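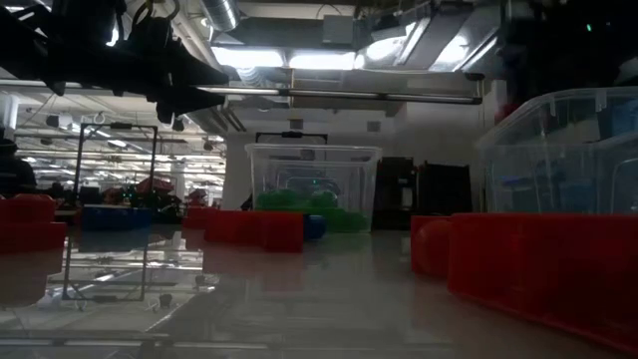
Red and blue blocks on the tabletop, with clear storage bins behind.

Stultevero Short-Duration Credit – progress report to the seed investor, period to December

1. Portfolio
The portfolio held 54 issuers at period end. Average rating is unchanged at BBB+. Floating-rate notes account for 70 percent of assets, against a limit of 75. The two real estate names on the watch list were sold in full, both above the carrying price used in the last report. Proceeds went into senior bank paper with less than three years to maturity.

2. Pricing and data
Gediminas Šimkus completed the move from weekly to daily pricing. The Stelteo feed now covers 2,362 bonds, of which 444 pass our size and liquidity screen. Bonds without a dealer quote for five days are flagged and priced by hand.

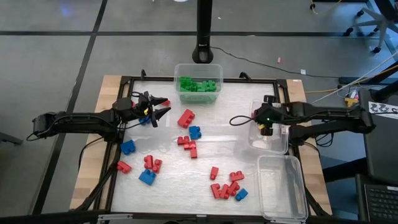 Hand pricing remains the slowest step in the daily cycle – the file is usually ready by 4:30 p.m., and the target is 3:00 p.m. A rule for stale quotes is in testing and will be applied to unrated issuers first.

3. Risk limits
One breach was recorded. Exposure to a single shipping issuer rose above the 2 percent cap after a redemption and was cut back the next morning. The cap is now checked before redemptions are settled.

4. Open items
The custody agreement with Limsakul is with counsel. Darius Sakalauskas will send the revised fee schedule once it is signed. Release of the second seed tranche is requested on the original terms.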